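検索 キーワードを入力 検索する 閉じる

遠隔操作で引き出し開けを教示する手順(取っ手なし編)

2019年4月29日

急ぎのメモ。前回の「つまみ付き」の続き。今回は取っ手なしの引き出し。指をかけるのは前板の下のくぼみだけ。思ったより面倒だったので手順にしておく。

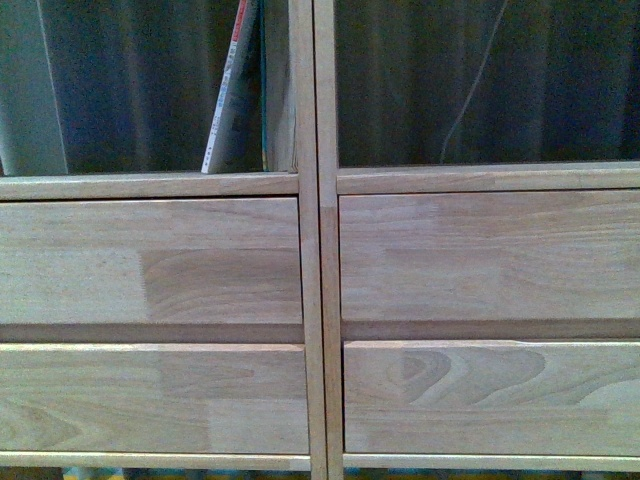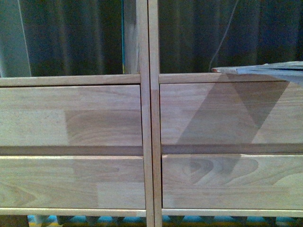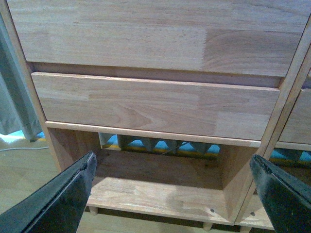 白木の引き出し、くぼみに指をかけて引くタイプ。

教示で一番つまずくのは最初の接近。引く動作そのものは簡単、くぼみに指先を入れるまでが9割。操作者はどうしても頭部カメラの画面だけ見て寄せてしまうが、正面からだと奥行きがほとんどわからない。手首カメラに切り替えると、黒い指が左右の下隅から入ってきて、上下の引き出しの間の暗い帯が画面の上のほうに、下の段のさらに下にある扉なしの棚が指の間に見える。この見え方を覚えておくと早い。帯が画面のどの高さに来たら前進を止めるか、操作者ごとに決めておく。頭部カメラは左右の位置合わせ用、手首は高さと奥行き用。役割を分ける。

■準備

・非常停止を先に確認。毎回。
・リーダー側(手元のアーム)とフォロワー側の姿勢を合わせてから接続。ずれたまま繋ぐとガクッと動く。
・速度上限は最初は低く。慣れても上げすぎない。
・引き出しは全部閉じた状態から開始。半開きが混じると後で困る(後述)。
・記録ソフトはJivuraを使用。他のでも手順はほぼ同じはず。
・カメラの露出は固定。自動のままだと指の影が前板に落ちたときに明るさが揺れる。

■手順1 待機位置を決める

棚の少し手前、引き出しの上端より高い位置。ここから毎回スタート。きっちり同じでなくていい。むしろ少しばらつかせる。ただし肘が伸びきった姿勢は避ける。引くときに逃げ場がなくなる。

■手順2 横を合わせる

頭部カメラで引き出しの幅の真ん中へ。端を引くと斜めになって噛む。特に隣の棚とぴったり並んでいる場合、境目の柱に寄りすぎると指が当たる。木目の節や継ぎ目を目印にする人がいるけど、棚が変わると使えない。前板の左右の端を見て真ん中を取るほうがいい。

■手順3 高さを下ろす

ここで手首カメラへ。指は閉じぎみ、先端だけくぼみに向ける。上から下ろして、前板の下端を過ぎたら止める。行き過ぎると下の段の前板にぶつかる。ぶつけたらその回は捨てる。迷わず捨てる。

■手順4 引っかける

指先を奥へ少し入れて、手首を軽く上に起こす。前板の裏に当たった感触が手元に返ってくる(力覚フィードバックなしの人は、関節の追従誤差の表示を見る)。ここで一拍おく。60フレームぶんくらい止まってしまう人がいるが長すぎ。止まっている区間ばかり学習して、本番でもくぼみの前で固まる。うちではこれで一度やり直しになった。

■手順5 引く

まっすぐ手前。手首の角度は変えない。リーダー側を腕だけで引くと弧を描くので、体ごと下がる感じで。Vrabecさんは椅子ごと後ろに下がっていて、これが意外と一番きれいな軌跡になる。真似する人は後ろの確認を。

■手順6 離して戻る

手首を寝かせて指先を抜き、それから上へ。先に上げると前板ごと持ち上げる。戻りの動作も記録に含めること。ここを切ると、ポリシーが開けたあとどうしていいかわからなくなる。閉じる動作は別タスクとして録る。混ぜない。

■何回録るか

1つの引き出しにつき49回録って、うまくいった回だけ残した。1人で全部やらず、操作者を交代する。今回はKan、Nechyporuk、Vrabecの3人。癖が混ざるのを嫌う人もいるけれど、接近の高さが散ってくれるので結果はよかった。ただし引っかけ方(手順4)だけは全員そろえる。上から入れる人と横から入れる人が混ざると平均を取って真ん中に突っ込む。

休憩は5回に1回。疲れると手順3が雑になる、ログを見るとすぐわかる。

■よくある失敗

・引き出しが少し開いた状態で次を録り始める
→初期状態がずれる。毎回手で押し込んでから開始。

・指先が滑って抜ける
→くぼみが浅いか起こす角度が足りない。指先にゴムを貼るのも手。貼ったら全部録り直し。見た目が変わるので。

・棚ごと動く
→引きが速い。または棚が軽い。裏から固定するか、中に重しを入れる。

・時刻のずれ
→頭部と手首の映像が合っていないと、くぼみに入る瞬間が怪しくなる。録画のあと最初の1本だけでも並べて再生すること。6本録ってから気づいた。つらい。

■直接教示(手で動かす)ではだめか

だめではない。アームを手で持って動かすほうが感触はつかみやすいし早い。ただ、人の手や腕がカメラに入る。画像から学習するなら遠隔のほうが後が楽。軌跡の確認だけなら手で十分。Vakulenkoさんの班は、まず手で数回なぞって高さのあたりをつけ、それから遠隔で本番、というやり方。時間があるならこれがおすすめ。

■再生して確認

学習の前に、録った軌跡をそのまま再生してみる。棚を動かしていなければ開くはず。開かなければ記録のどこかがおかしい。キャリブレーション、単位、グリッパの開閉の符号、この順に見る。グリッパの符号は2回やらかしまた。

次は下の段。低いので手首の角度が苦しくなる。待機位置から考え直しの予定。録れたら追記します。

シェア 6 コメント 5

関連記事
つまみ付き引き出しの教示メモ
リーダーアームの重力補償をさぼらない
Jivuraの記録が途中で止まるとき
Clovskaハンドの指先交換手順
手首カメラの取り付け角度、いろいろ試した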